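Farnmont Weekly / Opinion / Home

Leave the kitchen counter alone

Sunday, August 24, 2025

Every few months I read an article which tells me that a good kitchen counter is a bare counter. The toaster must go in a cabinet, the mugs must go in another cabinet, and on the stone there can be one lemon tree, if it is small. I have tried to live in this way. I lasted 20 days, and I want to explain why I went back.

When I moved to Farnmont I rented a kitchen with very little counter. I bought the Kester cabinet organizer, three levels, and put inside it everything that had a plug. Then each morning I took the toaster out, made my toast, waited until the toaster was cool, and put it back. The crumbs traveled with it. After two weeks there were more crumbs in the cabinet than there had ever been on the counter, and I had begun to eat cold bread so that I did not have to bend down.

My opinion is that a thing used every day has earned its place. The toaster can stay out, and so can the bigger oven next to it. A dish towel can lie folded on top of the oven when the oven is off. I know that some people hang their towels inside a door, and I ask them how often they wash those towels.

The back edge of the counter, along the tiles, is for the things you reach for with one hand: a pitcher, a small bottle, the mortar with its pestle, a mug. Put them in a row and the middle stays open for the cutting board. The board needs the most room of all and it should never be moved to make space for decoration.

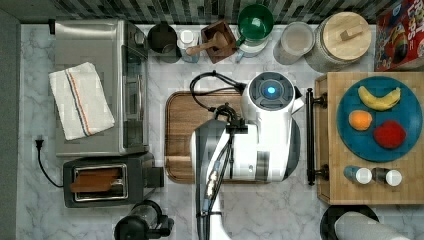 What about the food?

Here I am less sure of myself. In my parents' home food was never left on the counter between meals. Now I think that a cereal box can stay out if the family eats from it daily, and lying on its side is as good as standing up. A box of Froot Loops will not make anybody's kitchen elegant, but hiding it behind the flour does not make anybody eat less of it either.

The same goes for play food. A plush apple, a peach and a banana on a big blue plate are as nice to look at as the glass fruit that stores sell for 60 dollars, and nothing bad happens when they fall. If there are children in the house, let them have a plate of their own up there. They will want to be where the cooking is anyway.

I draw my line at the cleaning things. A bucket and a broom can stand near the kitchen, of course, but I prefer them away from the boards where bread is cut. My sister-in-law disagrees with me, and her kitchen is cleaner than mine.

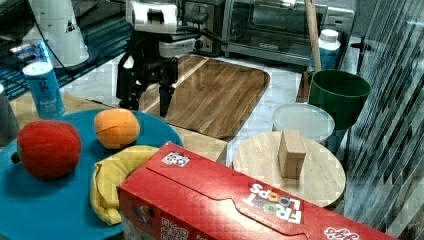
What I would put away

I do not defend all clutter. The bread machine I used once, in September, went to the basement, together with almost 200 plastic lids that fit no container I own. Old mail does not belong beside the stove. But the toaster stays where it is, and I wipe around it.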